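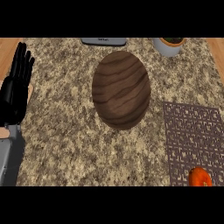

The installer told us granite never needs sealing and we'd be throwing our money away on it. Is he right?

Posted by crumbs_and_coffee, 22 August 2025
Category: Kitchens > Counters

So we moved into a house in Divmont this spring and the kitchen came with granite, the speckly kind with beige and cream and gray and little dark brown bits in it. I love it. It hides everything (maybe too well, I put my elbow in jam twice last week). We had one section moved to fit a wider sink, and while the installer was packing up I asked him what I should seal it with and how often. He laughed and said granite is a rock, rocks don't need sealing, and anybody selling me a sealer is after my wallet.

Great, I thought. Then my sister-in-law came over and put a water glass down by the stove, and when she picked it up there was a dark ring. It went away by dinnertime. But the same thing happens next to the sink every single day now, a dark patch behind the faucet that takes half the morning to fade. The piece by the window doesn't do it at all, and as far as I know it's all the same stone.

I called a place in town and they quoted me $400 to come out, clean it, and seal the whole kitchen. That seems like a lot for wiping something on and wiping it off again? A bottle of the Edent stone sealer at the hardware store is $55, and that's already more than I wanted to spend on a bottle of anything.

Also, the previous owners left a half-full spray bottle under the sink with no label. It smells like lemon and I've been using it on the counters since we got here. Should I stop?

What I want to know:
Does it need sealing or not?
Can I do it myself without wrecking it?
Is the dark patch permanent damage?

I've got family coming in September and would like to have this sorted out by then. Thanks in advance!

3 replies

slabhappy
Marked as most helpful

Your installer is half right, which is an annoying kind of right. Some granites are so tight that sealer just sits on top and dries into a cloudy film, and then you've got a new problem. Others soak up water like a cracker. The darker ones are often in the first group and the lighter ones in the second, but I've seen plenty that broke the rule, so don't go by color. Test it.

Do this in the evening when you're finished cooking. Wipe the counter with plain water and let it dry overnight. In the morning put a spoonful of water in three spots: one by the stove, one by the window, one near that faucet. Leave them alone for ten minutes, then blot. If the stone underneath is the same color as before, leave that area be. If it's gone darker, it's drinking, and sealer will help.

From what you wrote I'd bet the window piece passes and the sink area fails. The sink area gets wiped and splashed all day long, and whatever sealer was on there wears off faster. Or the section that got moved was sanded or cleaned with something strong during the job — did they scrub off old caulk back there? That would do it too.

The dark patch is water sitting in the pores. If it fades by lunch it hasn't hurt anything. Oil is the one to worry about. Oil goes in, stays in, and you end up making a paste out of baking soda and acetone and taping plastic wrap over it for a day. (It works pretty well, but your kitchen smells like a nail salon.)

Yes, you can do it yourself. I've done mine four times and I'm not handy. What I do:

Take everything off the counter. All of it, toaster too.
Wash with a drop of dish soap in warm water, rinse twice, dry with a towel.
Leave it overnight. Sealing over damp stone is how people trap moisture and get blotches.
Next day open a window and try the sealer in a corner first.
Work on a small area at a time. Wipe it on so it looks evenly wet, wait as long as the label says and no longer, then buff it off with a dry cotton cloth until it feels like nothing's there.
Keep buffing. You will think you're done and you won't be.
Stay off it for as long as the label tells you.

If you miss some and it dries hazy, put a little more sealer on a cloth, rub the haze with it and buff right away. That loosens it back up. I panicked the first time and went at it with a scouring pad, and please don't do that.

As for the mystery spray, yes, stop. Lemon smell might just be perfume, or it might be real citric acid, and acid eats at sealer and can dull some stones. Plus I wouldn't put anything unlabeled where I roll out dough! Dish soap and water is plenty.

One more thing. Check behind the faucet for an actual leak. Stick a dry paper towel around the base before bed and look at it in the morning. I spent a whole summer blaming my granite for a worn-out gasket.

Reply from crumbs_and_coffee

Oh wow, thank you. Did the spoon test this morning and you called it, window piece is fine, sink and stove both went dark. Paper towel came out dry so no leak, phew. And yes they did scrape a bunch of old caulk off back there, I'd forgotten. Gonna try the corner behind the bread box first.

fluketti_fan_196

I just use the Fluketti wipes, the ones that say clean and seal in one step. Been using them for years and never had a stain. My counters are quartz though, not sure if that matters.

Reply from slabhappy

It does matter — quartz counters are mostly resin and stone pressed together and don't get sealed at all. Your wipes are just cleaning it, so no harm done, but that's why you've never had a stain. I wouldn't count on a wipe for granite that already fails the water test. It can be okay for stretching things out in between.

north_of_stasiv

Going to disagree a little on doing it yourself. I paid $500 for my kitchen last year, it's a big one with an island, and I'd do it again. They found a chip by the dishwasher and filled it while they were there, and they got a grease spot out from behind the stove that I'd given up on. If you only have a couple of thirsty areas then sure, buy the bottle. But if you've got stains already, or you don't know what was put on there before you moved in, a pro can strip the old stuff off first. New sealer over old wax does nothing, it can't get into the stone. Ask me how I know.

If you do call someone, ask if cleaning and stripping are included or extra, and ask what they do if it comes out cloudy. The first company I talked to got very vague about that and I hung up.

On how often, I do the water test every time the clocks change. Easy to remember. Some years it needs a coat and some years it doesn't, and the part under my coffee maker always goes first. I put a tray under it now.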